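Ultix: people wanted for phishing and password study (paid, mostly from home)

We need 158 people. Ordinary office people, shop people, school admin people, anyone who has a work email address and opens it most days. You do not need to know anything about computer security. If you do know a lot about it, see further down, there's a separate group for you.

Ultix is a small security research outfit. We look at how people at work deal with dodgy emails, odd login pages and the warnings that pop up when something isn't right. The study is called Skirnus. It starts in March and runs for 21 working days.

What you'd be doing

We set you up with a practice mailbox. Not your real one, we never see your real one. Messages arrive in it through the day, most of them dull: invoices, meeting changes, a parcel notice, someone wanting a form signed. A few are fakes. You deal with them the way you would at work. Reply, delete, forward, report, ignore, up to you.

Once a week there's a short call, 20 minutes or so, sound only if you prefer. We ask why you did what you did. No marks, no telling off. People who click on everything are just as useful to us as people who click on nothing, so please don't swot up beforehand.

Two extra tasks in the second week: setting up a password manager from scratch, and getting back into an account you've been locked out of. Both timed. Both can be done at the kitchen table.
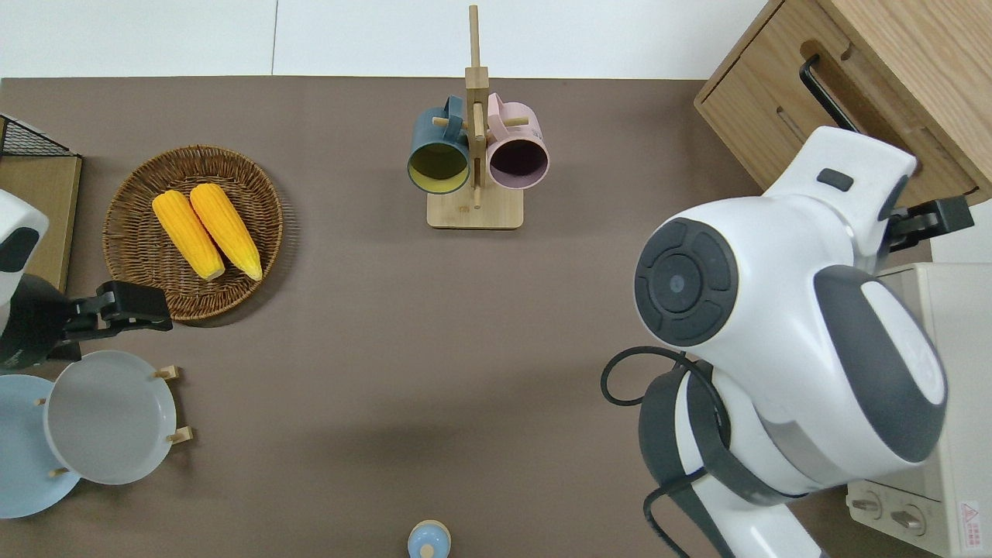 Mugs and sweetcorn. Most of the study can be done from home.

Who we're after

- 18 or over, working at least two days a week, any trade
- use email for work, on a laptop or desktop (phone only won't do, sorry)
- comfortable reading and writing English, doesn't need to be perfect
- not working for an email provider or for any of our partners
- free for the full run. A long weekend away is fine, a fortnight isn't

Particularly short of: people over 60, people who work nights, people in very small firms where there's no IT department and it all falls to whoever is nearest. Also anyone who uses a screen reader. The practice mailbox has been tested with one and we'd like to hear where it still goes wrong.

The separate group

66 of the places are for people who handle reports at the other end. Helpdesk, IT support, the person at the council or the college who gets the "is this real?" emails forwarded to them. You'd get a queue in place of a mailbox. Same length, same pay, slightly longer weekly call. Say "queue" in your email so we put you in the right pile.

Pay

500 pounds for the whole thing, paid in two halves, one at the midpoint and one at the end. Drop out before the midpoint and we pay for the days done. Drop out after it and you keep the first half plus the days done since. It's taxable income for most people so do check your own position, we can't advise.

If you need a laptop we have a few to lend. First come first served. They go out and come back by courier, we cover it both ways.

What happens to your data

Practice mailbox stored at our partner Brøndum, who do the hosting and nothing else. Recordings of calls are typed up, then deleted. Your name is swapped for a code before anyone on the analysis side sees a thing. Your employer isn't told you took part and doesn't get results, not even if they ask nicely. You can pull out at any point and have your records wiped, up until the write-up is finished. After that they're mixed in with everyone elses and can't be picked out.

The practice mailbox never asks for a real password, bank card or home address. If you get anything asking for those in our name, it isn't part of the study, forward it to us please.

In-person day, optional

One Sunday at the Ukar building, ground floor, step free. 10am to 4pm, lunch included, travel repaid on receipt. Covers the lockout task plus a group discussion. Let us know about food and access needs when you sign up. Not coming makes no difference to your pay.

How to apply

Email the Skirnus desk through the contact page. Put in:

- what sort of work you do (one line, no CV)
- your age band
- days and hours you normally work
- whether you want the mailbox or the queue
- anything we should know about kit, access or timing

We'll send a link to the consent form and a short questionaire, takes ten minutes. Read the consent form properly, it's four pages and in plain language. A reply normally takes three working days, longer if lots of you write at once. If we're full for your age band we'll ask if you'd like to go on the reserve list.

Applied to a previous Ultix study? Fine to apply again, unless it was the invoice one, which overlaps too much.

Questions before you apply, same contact page, mark it "question". Phones are staffed mornings only at the moment.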